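Search this site
Search

The Club That Washes Its Own Shirts

Share 384 Comments 4

When Zindula play at home, the gates open at noon and the drums begin one hour before. The ground has place for 2250 people, but on most weekends 1000 is already a good crowd. I went there on a Tuesday in September, when there was no match and the only sound was the mower.

Necati Toprak has trained the first team for four seasons. He came as a right back, hurt his knee, and stayed. "In my first year we lost the derby with Kurano by five goals," he told me. "I did not sleep. The next morning I was here to put out the cones, and three boys were here before me."

The derby is again the match everybody speaks about. Kurano have more money and a striker, Phillips, who scored in both games last season. Toprak wants to defend higher this time and to keep Phillips far from the box. His captain, Horácio Correia, is less worried. He is thirty-four and has played this match in rain, in heat and once with a broken finger.

"People think the derby is about anger," Correia said. "For me it is about the first ten minutes. If we keep the ball, their fans become quiet."

After training, the players carried the goals to the fence and sat on the grass to eat. The young ones asked Correia about his two years at Briltik, where he won the regional cup. He told them about the bus instead, which had no heating.

Toprak will name his team on the morning of the match. He has one doubt, in midfield, and he did not want to tell me who it is. 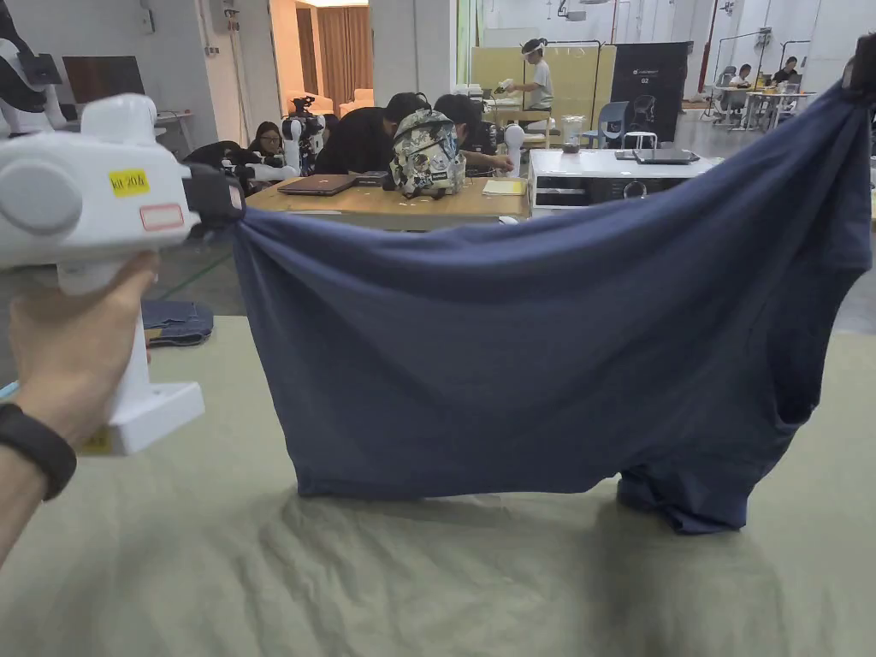
Correia says he already knows, but he would not tell me the name either.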